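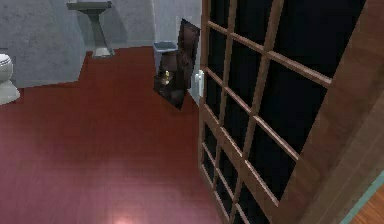

A bathroom drawn by a computer, with a white sink and a dark red wooden floor.

What Is Small Claims Court?

By Wekesa Mwakalinga

Maybe you have seen a court in a movie. There is a judge in a black robe, there are twelve people of the jury, and two lawyers speak very loudly. Such courts exist, but many court days are much quieter. In this page you will learn about the quiet kind, which is called small claims court.

A claim is when you say, "This person owes me something." A small claim is when the something is not a very large amount of money. Each state decides by itself how large is still small.

A story about a fence

Let us take two neighbors, Mrs. Yin and Mr. Stodard. One day in May, Mr. Stodard is cutting a tree in his yard. A big branch falls on the fence of Mrs. Yin and breaks it. She asks a repair company, Brotell, how much the new fence will cost. Brotell writes on a paper: 425 dollars.

Mrs. Yin shows the paper to Mr. Stodard. He says the fence was already old and he will pay only 70 dollars. They talk one time, two times, and they still do not agree. Both of them are a little angry now, but both are polite people and they don't want to shout over a broken fence for the whole summer.

So Mrs. Yin goes to the small claims court of her town, which is called Dilero.

How does it start?

First she fills in a form. On the form she writes her name, the name of Mr. Stodard, how much money she asks for, and why. The person who asks is called the plaintiff. You say it like this: PLAIN-tiff. The person who must answer is called the defendant. In this word you can see "defend", and it is what he may do: defend himself and tell his side.

She also pays a small fee to the court. Then a copy of the form must be given to Mr. Stodard. This is called service. It would not be fair to have a court day about somebody who does not know about it!

What happens on the day?

The court day is called a hearing, and the name is good, because the judge is there to hear. In small claims court there is usually no jury. Often people come without a lawyer and speak for themselves, with normal words.

Mrs. Yin speaks first. She brings her evidence. Evidence means things that help to show what is true. She has 3 things with her: a photo of the fence before the branch fell, a photo of the fence after, and the paper from Brotell.

Then it is the turn of Mr. Stodard. He may bring evidence also. He says again that the fence was old, and he shows the judge a letter from the man who owned the house before. The judge asks both of them questions. How old was the fence? Did somebody see the branch fall? Was it windy?

It is not allowed to interrupt when the other one is speaking. This is hard even for adults.

Who decides?

The judge decides. The decision is called a judgment. Sometimes the judge says it the same day, and sometimes it comes later in a letter. The judge can say that Mr. Stodard pays everything, or a part, or nothing.

In our story the judge thinks the fence was old but still strong. Mr. Stodard must pay the full 425 dollars. He is not happy, but he does not go to jail. Small claims court is about money, and jail is for other kinds of cases, which are called criminal cases.

Can children go to court?

If a child has a claim, in most places a parent or another adult must do it for him or her. But many courts let visitors sit in the back and listen. If your class wants to visit, your teacher can call the court and ask.

Words to remember

Plaintiff: the person who asks the court for something.
Defendant: the person who must answer.
Evidence: things that help to show what is true.
Hearing: the meeting where the judge listens to both sides.
Judgment: what the judge decides.

Try it at home

Choose a small argument from your family, for example who must clean the bathroom this week. One person is the plaintiff, one is the defendant, and one is the judge. Each side gets the same time to speak and may bring evidence. The judge must say the judgment and also explain the reason for it. After this, change the roles and do it again with a new argument.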